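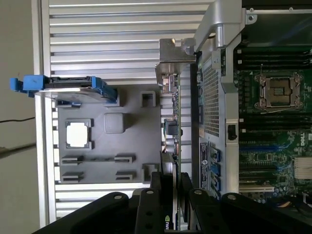 Hideaki Nagano wrote to us in May that he had three old graphics cards in a closet, that two of them still worked the last time he used them, and that he couldn't tell from our website whether we wanted parts or only whole computers. We want parts. We have rewritten this page so that it says so.

About Clatum

Clatum buys, tests, and resells used computer parts. We handle graphics cards, processors, hard drives, memory, power supplies, and some motherboards. We also take in complete desktop machines and servers, but they don't stay complete for long. Most of what we sell leaves here as a single part in a single box.

The company was started by Zlatko Georgiev and Emiko Ebihara, who had both worked in office IT and had both spent a lot of time signing for pallets of equipment on the way to the shredder. A good share of that equipment had been switched off the day before and would have run for years. They rented two rooms at 947 Binton Road and began with desktop memory, which is easy to test and cheap to mail. Graphics cards came next, then drives.

We are still on Binton Road, now with the whole ground floor of the Du Plessis building. If you remember the place as a carpet showroom, the entrance has moved to the side.

What happens to a part

Every part gets an entry in our stock list on the day it comes in. The entry follows the part until it is sold or sent for recycling. It has the model, the serial number, where the part came from, and notes from each person who worked on it. The notes are printed and packed with the part when it is sold. Some of them are short. "Fan noisy, replaced" is a complete note as far as we're concerned.

Graphics cards are looked over first on the outside. We check that the mounting bracket is square, that nothing is wedged in the connectors, and that no small components have been knocked off the board. Capacitors get a closer look for swelling. A bent bracket is usually no trouble and we keep a drawer of spares. A cracked board is the end of it.

After that the card is cleaned and run under load. We use 3 hours for cards that came from offices and overnight for everything else. If the temperatures are high we take the cooler off, replace the thermal paste and pads, and run it again. Cards that have been opened are marked as opened in the listing. Some buyers mind this and some look for it.

Hard drives are wiped before anything else is done with them. A drive that can't be wiped is destroyed, whatever it might be worth. Server drives often arrive still in their caddies, and if the caddy is sound we leave it on and sell the two together. Loose caddies are sold separately, by type. Please tell us the model of your server before you order, as two caddies that look the same across a table may not fit the same bay.

Processors are checked for bent pins or damaged contact pads, depending on the type, and then tested in a board we know is good. Old paste is cleaned off the top. They ship in a hard plastic tray with a lid -- never in a bag with a sheet of foam, which is how a surprising number of them come to us.

The people

Zlatko Georgiev does the buying and most of the driving. He will come out for a collection if there is enough to fill the van, or if you are on his way to somewhere else.

Emiko Ebihara runs testing. She wrote the checklists and she decides what passes. Questions about a part you bought from us generally end up with her.

Kanako Kawaguchi looks after drives, both the wiping and the certificates. If your organization needs a certificate listing each serial number, ask for her when you book the collection. It can be done afterward, but it takes longer.

Riku Minami handles the website, the packing bench, and the counter. Riku is also the one who answers email, normally the same day.

Futano

Some of you will know us under the name Futano. Futano was a separate shop on the other side of town that sold refurbished servers and rack equipment. When the owner retired, we took over the stock and the open warranties. Any Futano warranty that still has time left on it is good here. Bring the receipt, or the sticker with the order number if the receipt is gone. The old phone number forwards to ours.

The rack equipment is kept in the back room, all 775 square feet of it, and is mostly not on the website yet. We are working through it shelf by shelf. If you are looking for rails or a particular power supply, send us the part number and we'll go and look.

What we don't take

Tube monitors, printers, and laptop batteries that have swollen. We also don't buy cards where the memory chips have been removed or swapped, or drives that are locked with a password no one has. Cables are fine in small amounts. Please don't bring a bin bag of them.

Selling to us

Email a list, or a few pictures if you don't know what you have. The label on the back of a graphics card or the top of a drive usually gives us enough to go on. We reply with a price range, and then a firm price after testing. If you don't like the firm price, you can have the part back. Shipping it back is at our cost the first time.

Wrap boards in antistatic bags if you have them. Clean cardboard and plain paper will do if you don't. Packing peanuts get into the fans and the connectors, so leave those out.

Buying from us

Parts are listed on the website with the test notes attached. Everything we list as tested has a 2-month warranty, and drives sold with fewer hours on them may have more -- check the listing. Parts sold as untested are cheap and can't be returned.

You can also come to the counter. Call ahead if you want to see something specific, as most stock is boxed and shelved in the back. Parking is on the street side only. The yard belongs to the tenants upstairs.

Page last updated 2022-06-12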